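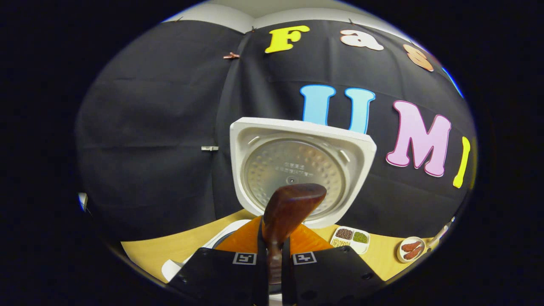 Wooden paddle and rice cooker, lid up, at Okley.

I'd gone over to Okley to talk about rice, and I came home having talked about almost nothing but paddles! The woman who cooks the lunches there (she'd rather I left her name out) has been at it since January, and she has views.

"A wooden one, always," she told me. "I had a plastic one from Harnevix and I never got on with it. You dip the wood in water first, then you turn the rice over from the bottom. Don't stir it – it isn't porridge."

I asked how much she makes. "I start with 600 grams, dry, and that feeds 6 if they're polite." And do they leave any? She laughed at that. "Not since I stopped lifting the lid early. Ten minutes with it shut, after it clicks. I go and fold the cloths."

We talked about the table too, and the bright cut-out letters on the black cloth, which I liked very much.

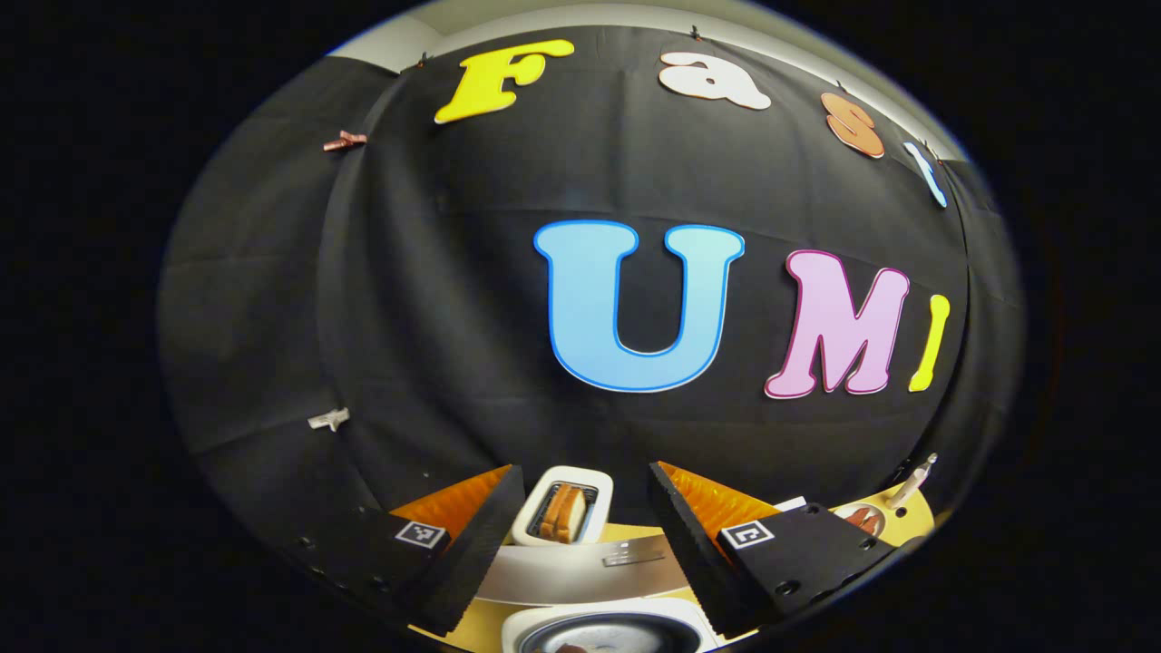
One of the lunch regulars, listening in with a cup of tea, thought ten minutes was far too long and said that in Cliststead they'd always given it five. "Then they've always had wet rice in Cliststead," came the answer. I asked about washing the grains next, and we were off again.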